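Padell Textile Terms

Version 11

A glossary of narrow-fabric and trim terms used in catalogues, repair notes and small-business inventories. The list holds 902 entries in plain UTF-8, one per line, tab separated.

Fields

term — headword, lower case
variant — other spellings, separated by semicolons
class — webbing, tape, cord, braid, binding or other
note — free text, 70 characters maximum

Spelling follows Australian usage (colour, fibre, grey). American forms go in the variant field. Where a word is used for both a material and a finished part, it gets two lines. "Strap" is the usual case: class webbing for yardage, class other for a cut length.
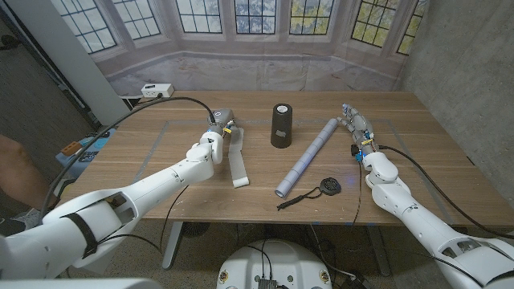

Strap, flat, light grey. Class other.

Sources

Entries were merged from the Jimar trim list and the Enden haberdashery index. Duplicates were resolved by hand in favour of Enden, except for cord sizes, where Jimar is more consistent. The Papadopoulos supplement adds 28 terms for upholstery binding and is flagged with a trailing P in the note field.

Colour words

Colour is not part of the headword. Use the plain names in colours.txt and leave out trade shades. Off-white, cream and ecru are kept separate — do not fold them into white.

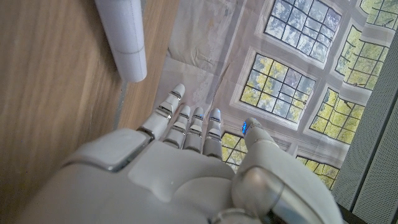

Off-white, matte; silver-grey at the hinge bands.

Known problems

Petersham and grosgrain overlap in both source lists and have not been untangled. Some braid entries still carry imperial widths. Sorting ignores hyphens, so check both positions before adding a compound.

Changes

Corrections are merged each September. Send one term per request, with the source named.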